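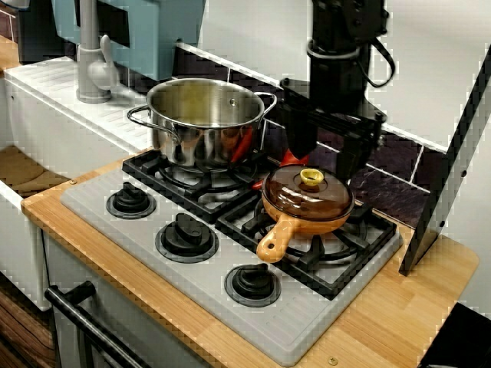
Week 6. Bitrate, and why the number on the box means little

A bitrate is how many bits per second the encoder is allowed to spend. Vendors quote it as if it were a quality score, and it isn't one. Take a still shot of a toy stove with a steel pot on one of its two black grates. The large flat areas of gray plastic ought to be cheap to encode, but the panel has a dotted texture, and fine dots are the kind of detail an encoder smears first when it runs short. The reflections in the side of the pot cost bits too. Two pictures of the same size can need very different budgets, so be suspicious of any table that lists one bitrate per resolution.

Constant and variable rate

Constant bitrate (CBR) holds the stream near a fixed figure, say 2000 kbps, whether the content needs it or not. Variable bitrate (VBR) lets it move, normally under a cap. The Podcombe guide calls VBR "always more efficient." Maybe, over a long recording. On a narrow uplink the peaks are what hurt you, and an average tells you nothing about peaks. Ask for the cap, and ask over what window it is measured – one second and ten seconds are different promises.
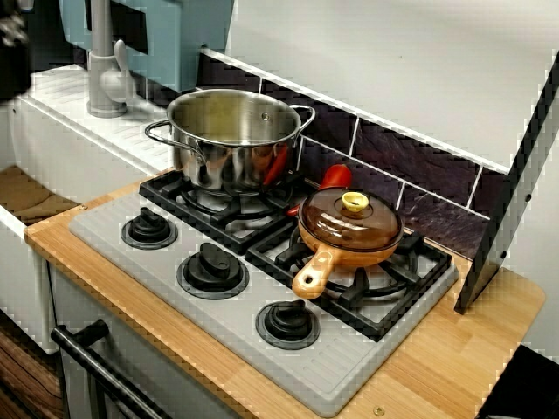
Fig. 6.2. Steel pot and small saucepan on a play stove.

Keyframes

A keyframe is coded without reference to any other frame. The frames between keyframes store mostly differences. Stretching the interval from 80 frames to 200 saves bits on a quiet shot, and then a viewer who joins late may wait longer for a picture. Cletarside's "smart" mode stretches it for you. I have yet to see a document saying how it decides.

Reading vendor claims

Gellberg advertises usable video at 475 kbps. Usable for what? No frame rate is given, and no test clip. Liew at least names its clip, though a talking head on a plain wall would flatter almost any codec.

For next time: read Kenneth Jardine's note on rate control, sections 1 and 2. He is kinder to quality metrics than I am. Bring one published claim with the frame rate, resolution and keyframe interval filled in, or marked as missing.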